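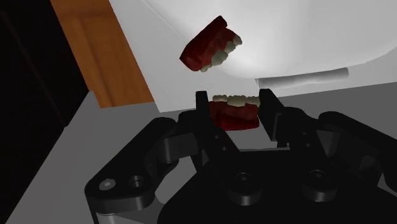

Judite Frade
Jan 27, 2023

Grivovard leaves early access today on PC. Version 1.0 is live for everyone who already owns it. I've played it on and off for two years, so this is a long thread on what changed, what didn't, and whether you should buy it now.

If you've never heard of it: you run a salvage crew on a flooded coast. You take a boat out, cut up wrecks, bring the parts home and use them to build up the harbor. Single player or co-op, top-down view, slow pace. Made by Flirusstead, published by Dillcombe.

Price first. It was 15 dollars in early access and it's 20 now. No launch discount. If you bought in before today you pay nothing more, and the soundtrack has been added to your library for free.

The big question in my replies all week has been saves. Old saves load. I loaded mine from August and the harbor came up fine. But the last region won't appear on an old map. You need a new game for that.

The studio said this months ago in a patch post, but it was near the bottom and a lot of people missed it. So, again: old save works, old save does not get the final region.

That region is called Paiva. It's an island with its own harbor, its own tide schedule and the ending of the story. I'd put it at a quarter of the full game if you do the side jobs, less if you go straight through.

Tides matter a lot more in Paiva. On the mainland you can mostly ignore them once you have the second boat. On the island the channel closes at low water and you're stuck on whichever side you were on. I lost a full in-game day to this twice.

There's a tide table pinned in the harbor office. Read it. The game doesn't tell you it's there and the map screen doesn't show tide times until you buy the upgrade, which costs 800 scrap.

Scrap in general has been rebalanced. The second boat used to cost 1,200 and it's 700 now. Cutting tools cost more. Fuel is the same. The early hours are faster and the middle is a little slower than before.

I think the cheaper boat is the best change in the whole patch. The first boat holds almost nothing, and most people I know who quit the game quit during that stretch.

Patch notes list 158 fixes. I haven't checked them all and I'm not going to. The ones I noticed: crew no longer get stuck on the ladder by the dry dock, rain sound doesn't keep playing indoors, and the crane doesn't drop cargo when you pause.

The crane one was bad. It cost me an engine block last spring and I stopped playing for a month. I tested it today by pausing over and over with a load on the hook. Nothing fell.

Not fixed: the crew sorting screen. You still can't sort by skill. You can sort by name or by date hired, and I've never once needed to know either of those.

Also not fixed: text size. There's a slider now, but it only affects dialogue. Item labels stay small. On a TV from the couch I couldn't read them. On a monitor they're fine.

Co-op works better than I expected. I played three hours with my brother last night on the preview build and we had one disconnect. It put him back in on the same boat with his cargo. In the old version you lost the cargo.

Only the host keeps story progress. Guests keep scrap and tools. If you plan to play the whole thing with one person, decide at the start whose save it is.

No crossplay, because there's nothing to cross with yet. Console versions are "in progress" and Dillcombe wouldn't give me a date. I asked about handhelds too and got the same answer.
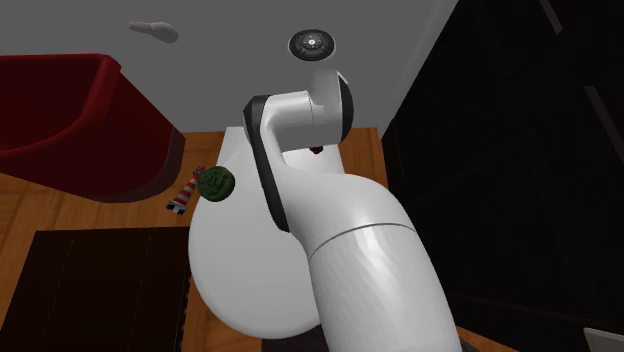 The visual update is the part I went back and forth on. Flirusstead redid the machines for 1.0 and the new ones are cleaner, with less rust painted over everything. I like clean machines when the parts are easy to tell apart. A clear seam between two parts reads right away, and a marked joint shows you where a machine bends. The new harbor crane has none of that. It's one gray shape from base to hook, and at night I couldn't tell which way it was facing.

The boats came out better. Each one has a different outline now and you can pick yours out from across the bay. The old ones were the same hull at different sizes.

Water looks the same as before, and it was already good. Foam now collects against the pier posts. Small thing, but I kept stopping to look at it.

Performance. My PC is four years old and mid-range at the time. Mainland runs smooth on high. Paiva dips when it rains and there are a lot of boats in view. Turning shadows down one step fixed it for me.

Load times are longer than in early access. Going from the title screen to the harbor used to be quick enough that I didn't think about it. Now I have time to pick up my coffee. Once you're in, there are no loads until you travel to the island.

Controller support is full now. You can place buildings with the stick and it snaps to the grid properly. I still prefer mouse for the wreck cutting, where you draw the line yourself and a shaky cut lowers the value of the part.

You can turn on cut assist in the options if you don't like that. It straightens your line. It doesn't lower your payout or turn off achievements, which a couple of people were worried about.

Story, no spoilers. The early access version stopped at the storm. You'd get a black screen and a thank-you note. It now goes on from there and it does finish. I saw credits.

I liked the ending. It's quiet and it's about the harbor more than about your character. If you were hoping to find out what happened to the first crew, you get most of that, but it's in the logbooks and you have to go find them.

Logbooks are in wrecks. If you cut the wrong section first, the logbook isn't destroyed, it goes to the lost and found at the harbor office. I wish I'd known that before I reloaded a save to get one back.

Voice acting is new and it's only on the main story scenes. Everyone else still talks in text. The harbor master is very good. My character's voice I turned off, and there's a separate switch for that.

Length: 26 hours for me on a new game, with most of the side jobs done. I already knew the mainland well. A new player who reads everything will take longer.

The free-build mode people asked for is in, but it's locked until you finish the story once. I don't love that. If all you want is to build a harbor, you have a whole game to get through first.

Mods: old ones mostly break. The two I used, a bigger map window and the skill sort I complained about earlier, both stop the game from starting. Take your mods out before you update. The author of the sort mod says a new version is coming.

If the game won't start after you take the mods out, delete the settings file and let it make a new one. You'll lose your key bindings. Your saves are in a different folder and won't be touched.

I asked Flirusstead what's next. They said small patches for a while, then one free update with more wrecks. No paid expansion is planned. They didn't say they'd never do one.

I asked if Paiva could be added to old saves later. The answer was no. The island changes how the sea map is stored and they'd have to rebuild each save. They said they tried it and it broke trade routes.

So who should get it. If you already own it: start a new game. I know that hurts if you have a big harbor. The early part goes by much faster with the cheaper boat, and you can keep the old save for looking at.

If you don't own it and you like slow games with a lot of hauling, 20 dollars is fair. If you need combat or a timer pushing you along, skip it. There's no fighting at all, and the closest thing to pressure is the tide.

If you need large text or you only play from the couch, wait for the console version. They'll have to deal with the labels for that, and I'd expect the fix to come back to PC.

Disclosure: Dillcombe gave me the preview build early. I bought my own copy back in early access and that's the account I tested the old saves on.

Adding a few answers from the replies. Yes, you can rename boats. No, you can't rename crew. Yes, the dog is still there, he's on the south pier now.

Someone asked about offline play. Solo works offline, I pulled the cable and played for an hour. Co-op needs a connection even if you're both in the same house.

Another one: the difficulty setting can be changed mid-game, except for the fuel option. That's fixed when you start. I went with normal fuel and never ran out on the mainland. I ran out once on the way to Paiva and had to pay for a tow.

Tow costs scale with distance, so carry a spare can on that trip. I'll be playing more over the next few days and will add to this if the rain slowdown gets patched.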